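Brendstead Round Lounge Table
Noleck > Lounge > Side and coffee tables

Price: $237
Top: 30 inches across
Finish: pale, smooth, matte
Assembly: yes, one tool, included
Warranty: 5 years on the top and the base
Sold by: Noleck, shipped flat in one carton

I'll start with who this table is for, and that's people who live in their armchairs. I do. I eat lunch in mine and pay the bills in it, and every evening I sit there with something cold and a plate of something I shouldn't be having. For years I made do with a little square side table from my old apartment, and I caught my shin on the corner of it so often that I'd stopped swearing out loud.

So when we were choosing tables for the shop I had one firm demand, a round one that goes right up against a big puffy leather chair and lets you swing your legs out past it. The Brendstead does that. You can shove it up to the arm of the chair, or pull it in front of your knees, or park it between two chairs so both people get a share (my favorite, and how it mostly lives at our place).

The top is wide enough for real life, too. A drink, your chargers, whatever you emptied out of your pockets when you sat down, all of it fits. Please don't expect a lip around the rim, though! The top is flat all the way out to the edge, so a can laid on its side is going to go wherever it feels like going if you bump the table. Stand your drinks up.
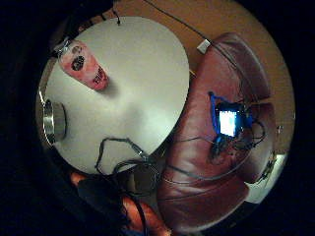

Mine sits next to a leather recliner and I've had it since January. What I'd like to know before I buy a second one for my sister is whether the top marks, she has kids and they don't believe in coasters. Also it would be great if you sold it a size up.

Fair questions. On marks: a cold drink leaves a ring of water, same as on any table, and if you wipe it up that evening it comes away with a plain damp cloth. I've left rings overnight on purpose on our shop table (and a few times by accident) and they came off in the morning with a little more rubbing. Coffee is fine. Red wine I'd get to quickly. Permanent marker I haven't had the courage to try, so if the kids are that sort of kids, buy a cloth.

On a bigger size, no, sorry. We asked. The maker does this one diameter and I've made my peace with it. Go much wider and you lose the whole point, which was getting your legs out.

How it gets used at our house

I'm a drinks person. I like trying whatever the import shelf at the grocery has that week, and half of the time I'm buying purely on the can. Bright pink with big black characters on it? Into the basket it goes. I can't read the small print and I like it that way, it's a lottery with bubbles. Sometimes without bubbles!

What I need from a table is somewhere to put the can down without looking. That sounds like nothing until you've had a table that's a bit too low, and you reach down and down and there's no table there and you've dropped it the last inch. The Brendstead is the right height for me in a deep chair with soft cushions. My elbow is on the armrest, my hand goes out, the table's there. If your chair is a stiff upright one you might find it a touch low, and in that case have a look at the Pruvis, which is the taller one in our range with a smaller top.

I also like the color more than I thought I would. I'd been after something dark to go with brown leather, and then we put the pale one beside the chair and it just looked cleaner. It changes with the light as well. In the morning it looks white, and by 5 p.m. with the lamps on you'd call it gray. I put that on the page after one buyer wrote in sure we'd sent the wrong color. We hadn't, it was evening.

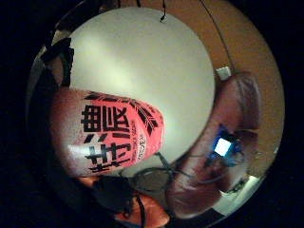
Manouchehr Salehi
Owner and buyer, Noleck

Now the practical stuff.

It comes in one carton and I can carry that up a flight of stairs alone, with one rest and some complaining. Inside you get the top, the base, a bag of hardware and the tool. Lay the top face down on a blanket or on the flattened carton and bolt the base on, then turn the lot over. If you get the bolts all started by hand before you tighten any of them, it goes together without a fight. I tightened the first one all the way on my very first build and had to back it out again, so learn from that.

It took me 30 minutes that first time, including the backing out and a phone call. My second one was a lot quicker.

There are felt pads stuck on underneath for wood floors. On carpet I'd peel them off, they don't do anything there and the table slides less nicely with them on. Spare pads are in the hardware bag. If you lose them, email me and I'll drop a set in the mail, no charge.

Cleaning is a few squirts of whatever spray you normally use and a soft cloth. I'd stay away from anything gritty, and I'd stay away from scouring pads completely. Polish isn't needed. I tried furniture polish on ours and all it did was make it slippery for a week, and my phone shot off onto the floor twice.

Hot things: use a trivet. I know, I know. I'm the one who brings the saucepan straight from the kitchen to the chair and eats out of it, and a pan that's cooled down is no trouble at all. A pan right off the burner is another story and the warranty doesn't cover scorching. We do a cork trivet, it's cheap, put it in your basket with the table and you save the shipping.

The edge deserves a mention. It's smooth and it curves all the way around, so there's nothing sharp for your knee to find when you lean in to reach for something. I lean in a lot. If you work from your chair with a keyboard on your lap, like half the people who buy this table, you'll be leaning across it all day.

One thing I'd tell you to sort out on day one is your cords. The table has no cutout and no cable tray, so a power cord will hang over the edge and make a loop near the floor, and sooner or later a foot goes through that loop. A stick-on clip under the rim fixes it. So does remembering, but I've never managed that.

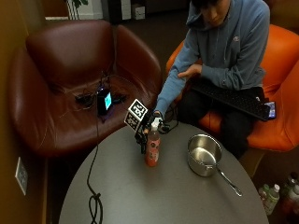
What goes well with it

Two chairs. Really, that's my best advice. One table between a pair of armchairs is a better room than one table and a sofa, and the chairs don't have to match. I like it when they don't. Dark leather on one side and something orange on the other, with the pale round top in the middle, and suddenly it looks as if you planned it.

The Gbeho stool tucks in beside the table if you need a spare seat for a card game. It's lower than a chair, so give it to somebody tall.

The Pruvis, as I said, is for upright chairs and also for plants. I wouldn't put plants on the Brendstead unless you have somewhere else to put your dinner.

What it isn't so good for

It's not a dining table. Two plates and two glasses will fit and then you're done, the bread goes on your lap.

It isn't a step either. I'm only saying it once and I'm looking at everybody who has ever changed a bulb.

And it's not an outdoor table. One night on the patio won't kill it, but leave it out through a wet spring and I can't help you.

Bulky things are where I get the most mail. People want to know if they can set down something big and rounded, the sort of fat white plastic thing with a handle on top that every kitchen seems to own a few of. Yes you can. The top is flat and steady and it'll take that sort of weight without tipping, as long as you set it down toward the middle. Right out at the rim with your full weight leaning on the handle, any table of this kind will lift on the other side, and so will this one. Middle of the table, please. If you want a number, I keep it under 30 pounds at home and I've never had a wobble.
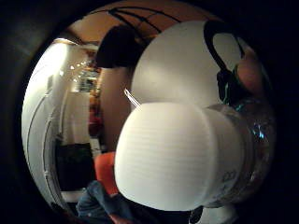

Would you take it back if it turned out too low for my chair? I measured the seat but the cushion sinks a lot once I'm in it and I can't tell from the numbers.

I would, yes. Measure it sitting down, mind you. Get in the chair the way you normally sit (slouching counts), let your arm hang off the armrest, bend it at the elbow, and have somebody measure from the floor to your palm. Email me that figure and I'll tell you plainly whether you want this one or the Pruvis. If I get it wrong, the return's on me.

For returns in general, you've got 30 days. Keep the carton if you have anywhere to keep it, the thing is a pain to ship without one. It can go back assembled if you drop it off at the shop.

Stock is decent right now. When we run out, it's usually a few weeks' wait for the next lot, and you can leave your email on the order form and I'll write when they land.

In the carton
Table top
Base
Bolts and washers
Hex key
Felt pads, plus a spare set
Instruction sheet (the drawings are fine, skip the text)

Also in Lounge: Pruvis Tall Side Table, Gbeho Stool, Cork Trivet, Stick-On Cord Clips (pack of 5)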